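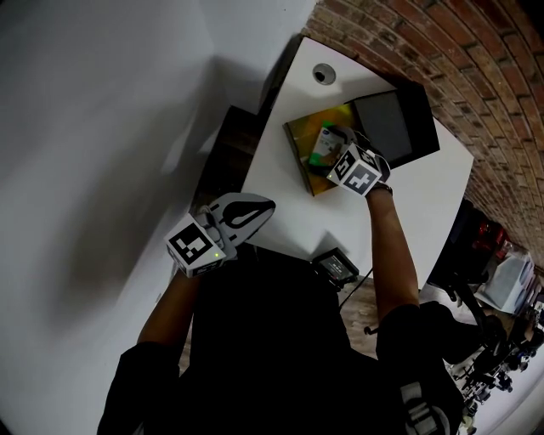

The Savings Bank at Druvbridge keeps its front door propped open with an iron doorstop shaped like a beehive, and on the March morning I visited, a line of people had already drifted in to get warm, chat, and (in a few cases) do some banking. I had come to ask why a bank with 54 employees and one drive-through window was still in business when so many of its kind have been swallowed up, and I ended up staying until they turned the lights off.

Angelica Pascual has run the place for six years, and before that she ran the loan desk, and before that she was a teller at the window nearest the radiator, a position she still speaks of with real longing. She is cheerful and quick and she talks about deposits the way some people talk about tomatoes. "Everybody wants to know about our loans," she told me, pouring coffee for both of us. "I always say, ask me where the money came from first."

It's a fair point, and one that a lot of bigger banks have had to relearn the hard way. A loan can sit on the books for thirty years, but the deposit that paid for it can be gone by lunchtime. When interest rates were close to nothing, people left their savings wherever they happened to be, because moving them hardly seemed worth the trouble. Then rates climbed, and folks who had never given their savings account a second thought started comparing numbers over dinner. Banks that had loaded up on long bonds paying very little found themselves squeezed from both sides, and you may remember how quickly that squeeze turned into headlines.

Druvbridge had its own version of that spring, though a quieter one. Over 90 days, Pascual watched customers move money out to online accounts and money market funds, a little at a time, then a bit more. The bank could have borrowed to fill the gap. Instead she raised the rate on its plain passbook account, earlier than her board liked, and took the hit to earnings.

Barış Karabulut sits on that board, and he was one of the people who didn't like it. He owns a feed and hardware store out past the rail crossing, and he is a man who reads every page of every packet. "I voted no," he said, quite happily. "I thought we were giving money away. Ask me today and I'd probably still say we went a quarter point too far." Most of the savers stayed, he allowed, but the bank put off replacing its old computer system to pay for it, and the tellers have not stopped mentioning this to him.

I wanted an outside view as well, so I called Urmila Sengar, who spent much of her working life examining small banks and now advises them through a firm called Sonditz. She is fond of banks like this one but not sentimental about them. Their trouble, she said, is that they know their town so well that they lend to all of it, and when the town has a bad year, so does the bank. She has seen lenders with lovely manners and spotless lobbies go under because three developers shared one bad idea about condos. What she looks at first is how much of the deposit base belongs to how few people. If the ten largest customers could empty the vault between them, she doesn't much care how nice the lobby is.

By that measure Druvbridge looks pretty comfortable. It has roughly 800 business accounts, nearly all of them small: dentists, a couple of churches, a fellow who repairs pianos. The largest of them, a cold storage company named Taşdemir, agreed two years ago to spread part of its cash among other banks, at Pascual's own suggestion. She admits it was an odd phone call to make.

Late in the afternoon I got talking with Géza Vincze, who has banked there since he was a boy and had come in to renew a certificate of deposit. He had been offered a better rate elsewhere and had the letter folded in his coat pocket. He showed it to the teller, she went to fetch Pascual, and the two of them stood at the counter working it out with a pencil for a good fifteen minutes. She couldn't match it. He renewed half and took the rest across town, and then he asked her how her mother's knee was getting along.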